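Does bread really go stale because it dries out?

Ask almost any grown-up why old bread gets hard and you will hear the same answer: "It dried out." That sounds right. Hard things are dry, soft things are damp, case closed. But should you believe it? Let's check.

A class at Flimside School tried a test that you can try too. They sealed one slice of fresh bread in a jar with a tight lid, so no water could get away. They weighed the jar on a kitchen scale. It came to 134 grams. They left it on a shelf for two nights and weighed it again. Still 134 grams. Then they opened it, and the slice was firm and crumbly. It had gone stale without losing any water from the jar.

So the "dried out" story has a hole in it.

What is going on? Flour is full of starch. When dough bakes, the starch soaks up water and turns soft and stretchy. After the bread cools, the starch slowly packs itself back into neat, stiff little patterns. Scientists call this retrogradation, a long word that means going backward. The bread can feel dry even when plenty of water is still in there. 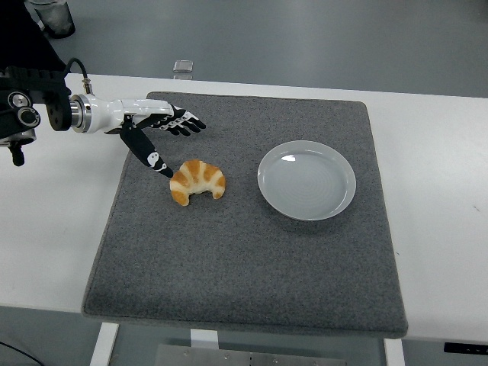 Now, be careful. It would be easy to swap one simple story for another and say drying never matters. It does. Leave a roll out on the counter and it really will lose water, and the crust changes too. A crisp crust often goes soft and leathery at first, which is the opposite of what the "dried out" story tells you to expect. Water is moving from the middle of the loaf to the outside.

What about the fridge? Plenty of people say it keeps bread fresh. Mold does grow more slowly in the cold, so they are partly right. But starch stiffens faster at fridge temperature than it does on the counter. The freezer is different – it gets cold enough to nearly stop the whole thing.

You may also see ads like the one for the Stosadero bread box, which says it keeps a loaf "bakery fresh for 9 days." Fresh how? Soft? Free of mold? Who checked, and what did they compare it with? The ad doesn't say. I'd want to see a loaf in a plain paper bag sitting next to it.

One last thing to test. Ask a grown-up to help you warm a stale slice in the toaster for a short time. Heat loosens the starch again and the slice softens inside. Let it cool all the way and feel it once more. Write down what you notice, even if it doesn't match what I said.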